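Clustdale's Saturday Pottery and Glass Swap Finds a Bigger Home

CLUSTDALE — If you have ever tried to carry a box of your grandmother's vases up the back stairs of the old Masach Street reading room, with someone else coming down the same stairs carrying a soup tureen, you will be glad to hear the news that went around town this week. The Clustdale Pottery and Glass Swap, which has been squeezing itself into that one upstairs room for 7 years, is moving to the former Rashti Dry Goods building at the bottom of Pradano Avenue, and it will open there on the first Saturday in January.

The move has been talked about for so long that a good many regulars had stopped believing in it. The dry goods store closed its doors a while back, and the building sat with brown paper over the windows through two summers while the heating was replaced and the front step was rebuilt with a ramp. Now the paper is down, the floor has been sanded, and there are shelves along both long walls that were left behind when the store shut. They were made for bolts of cloth, so they are deep, and deep shelves are just what you want when you are setting out platters.

"I walked in and I thought, well, we could have used these years ago," said Kamran Alipour, who started the swap with a card table and a borrowed tablecloth and still opens the door himself most weeks. "Upstairs we had people standing in the hallway with their arms full. They were very polite about it, but your arms do get tired."

For anyone who has never been, the swap works about as simply as a thing can work. You bring in pieces you no longer have room for — mugs, bowls, vases, bottles, lamp bases, the odd figurine — and you get a paper ticket for each one at the door. Each ticket lets you take home one piece that somebody else has brought. There is no pricing and no haggling, and a ticket for a chipped saucer is worth exactly as much as a ticket for a hand-thrown pitcher. Alipour says this worried people at first, and that a few of them told him nobody would ever bring in anything nice. Then a woman from the north end of town came in with a whole set of blue stoneware that had been in her cupboard since her wedding, and took home a butter dish, and seemed to think she had gotten the better of the deal.

The upstairs room could hold 34 people before the fire rules said it was full, and on a cold morning it would reach that number before the coffee was ready. The new space is allowed more than 600, though the organizers would be quite startled to see a crowd like that and are planning for something a good deal smaller. What they are really looking forward to is the floor. It is level, it is all on one story, and there is a wide door at the back where you can pull a car right up and unload without blocking the bus stop.

There will be some changes. The swap will now run from 9 in the morning until 1 in the afternoon, an hour longer than before, with the first half hour set aside for dropping things off. Unclaimed pieces used to go home in the back of Alipour's station wagon, and his garage has been paying the price for it. From now on they will stay on the Rashti shelves from one swap to the next, with a colored sticker on the bottom to show how long they have been waiting. Anything that collects three stickers goes into a free box by the front door, tickets or no tickets.

There will also be a repair table, which is something regulars have been asking for almost since the beginning. It will be set up near the front windows, where the light is best, and people who know their way around glue and fillers will show you how to put a handle back on a cup. They won't do it for you, Alipour was careful to say, but they will sit with you while you do it, and they will tell you kindly if the cup is past saving. Mended pieces are welcome on the shelves as long as the mend is pointed out. A mug with a glued handle should be kept for pencils and not for hot coffee, and a little card will say so.

Paying for all this took some doing. The group's share of the shelving, paint and lighting came to $835, and it was raised over the fall through two bake sales and a soup supper where every bowl came off the swap shelves and went home with the person who had eaten from it. That supper was such a good time that there is already talk of another one in the spring, once everybody has worked out where the kitchen outlets are.
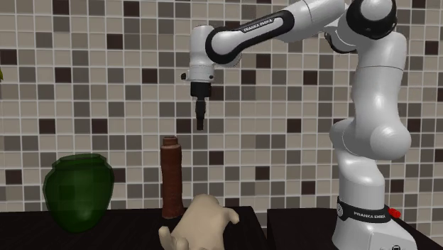

4 min read

Green glass, for whatever reason, has always been the first thing to go at the swap. Alipour thinks it is because it looks so well on a windowsill, and he admits to having a weakness for it himself. Bottle shapes in brown and red are close behind, and cream-colored pieces with some sculpting to them tend to find a home with the people who like to put one thing by itself on a shelf and leave it alone. Plain white dinner plates are slower, so if you happen to be furnishing a first apartment, you could hardly do better than to come by toward the end of the morning with a handful of tickets.

The old upstairs room will not be sitting idle, either. The reading room plans to give it back to the story hour, which had been meeting among the coats in the downstairs hall and has been very patient about it. Alipour says he will miss the creaky third stair, and the radiator that used to knock whenever somebody was trying to make an announcement, but he will not miss carrying the folding tables.

Tickets left over from earlier swaps will still be good at the new address, however crumpled they have gotten, and there is no need to trade them in. If you are bringing glass, please wrap each piece separately and take your newspaper home with you when you go, as the recycling bin behind the building is a small one. Baskets and sturdy boxes are always wanted for the drop-off table — the kind with handles, if you have any to spare.

Parking is along Pradano Avenue and in the gravel lot across from the back door. Coffee will be on by 9, and you are asked to bring your own mug or to pick one out as soon as you get there.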